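How to Get the Wrinkles Out Without an Iron

Posted Apr 26, 2006 in Around the House

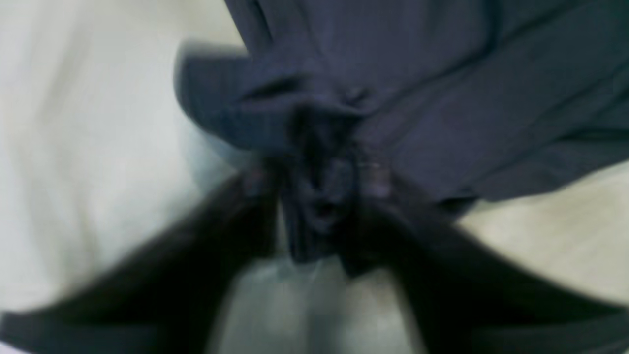 I gave up my iron when I moved into the apartment on Hultotska and I have not missed it much. The old one leaked on everything, the board squealed, and the only outlet that made sense was behind the couch. So for a good while now I've been getting by with water, steam, a couple of towels and a lot of patience, and people keep asking me how I do it, so okay, I'm finally writing it all down in one place!

Fair warning, I'm not after a razor crease. If you need pants you could cut cheese with, go borrow an iron. This is for shirts, skirts, everyday pants, pillowcases, that kind of thing.

What you need

A spray bottle (a clean old one is fine, but NOT one that held bleach, ask me about my green skirt)
Two bath towels, light colored or at least washed enough times that they don't bleed
Hangers with wide shoulders
A flat spot as big as your biggest shirt
A dryer, if you have one

Start at the washer

Most wrinkles get made in the spin cycle and then set while the load sits there. I used to start a load, go watch a movie and come back to a basket of raisins. Now I set the kitchen timer. When it dings I go, even if it's the good part.

Take things out one at a time. Grab each one by the shoulders or the waistband and give it a hard snap, like you're shaking sand off a beach towel. Do it again from the other end. You will feel silly and it really does make a difference, especially on cotton.

If your machine lets you pick a slower spin, pick it. Clothes come out heavier and take longer to dry, but the weight of the water pulls the cloth down while it hangs and that's free ironing as far as I'm concerned.

Method 1: The damp hang

This is what I do for most shirts. Put the shirt on a wide hanger while it's still damp and button the top button and one in the middle. Then run your hands down the front, pressing the cloth between your palms. Pull gently on the bottom hem, then on each cuff. Do the collar last, and pull it out to its points.

Leave a hand's width between hangers. I used to jam them all together on the shower rod and then wonder why the sleeves came out looking like accordions.

Method 2: Spray and smooth

For something that's already dry and creased. Hang it up or lay it flat, and mist it from arm's length until it's damp all over but not dripping. Smooth it with the flat of your hand, always from the middle out toward the seams. Then walk away for a while. It looks worse before it looks better, so don't panic and spray it again.

I used to buy the wrinkle spray in the store (Jastis, the one with the purple cap) and it works, but it left my collars kind of stiff and it smelled like a dentist's office to me. Plain water does nearly as well. My neighbor Jinlong Xie puts a tiny splash of white vinegar in his and swears the smell goes away when it dries. I tried it and he's right, mostly. Don't wear the shirt until it's all the way dry or you'll go around smelling like a pickle.

Please don't spray silk. It can spot. I learned that one on a scarf.

Method 3: The towel roll

My favorite, and the one I use for travel. Lay a towel out flat, put the shirt on top with the sleeves folded in, smooth it with your hands and mist it lightly. Put the second towel on top. Now roll the whole thing up nice and tight from the bottom, and shove it under a mattress or sit on it. I give it as long as it takes me to eat dinner and do the dishes. Unroll, hang, done.

Roll slowly! If you get a fold in there while you're rolling, you have just pressed a brand new crease into your shirt and that one will be a beauty.

Method 4: The dryer trick

Toss in the wrinkled thing with a damp washcloth, medium heat, 8 minutes. Don't do more than 4 pieces at once, they need room to flop around. Take them out the second it stops. Same rule as the washer, really, the sitting is what gets you.

The bathroom steam thing

Everybody's mother says to hang it in the bathroom while you take a shower. It's okay. It takes out the light wrinkles from a suitcase and does nothing for the hard creases from the bottom of the hamper. Keep the door shut, and hang the shirt well away from the spray.

Dark clothes

Navy and black need a little extra fuss. Turn them inside out before you mist them, use towels that don't shed (I had one from Manríquez that left white fuzz on everything for a year) and smooth with a dry hand. If you get water rings, mist the whole panel evenly and let it dry again and they usually go.

Linen

Give up. No, okay, hang it soaking wet and pull it straight every time you walk by. Then give up.

Keeping them out

Fold less and hang more if you've got the closet for it. For drawers, I roll T-shirts, and I put heavy stuff like jeans on the bottom. Chairs are not closets. I say this as a person with a chair.

A couple of people wrote in about my stain page asking whether they should buy one of those handheld steamers. I borrowed an Orkus from my sister for a weekend and it was fun, I did the curtains and then went looking for other stuff to steam, but it spits when you tip it and the cord is short. If you've got a lot of dresses, maybe. For my shirts I'd still take the towels.

Next time I'll do sweaters and how to get a stretched neck back into shape. If you've got a method for pleats, please send it in, mine always come out crooked.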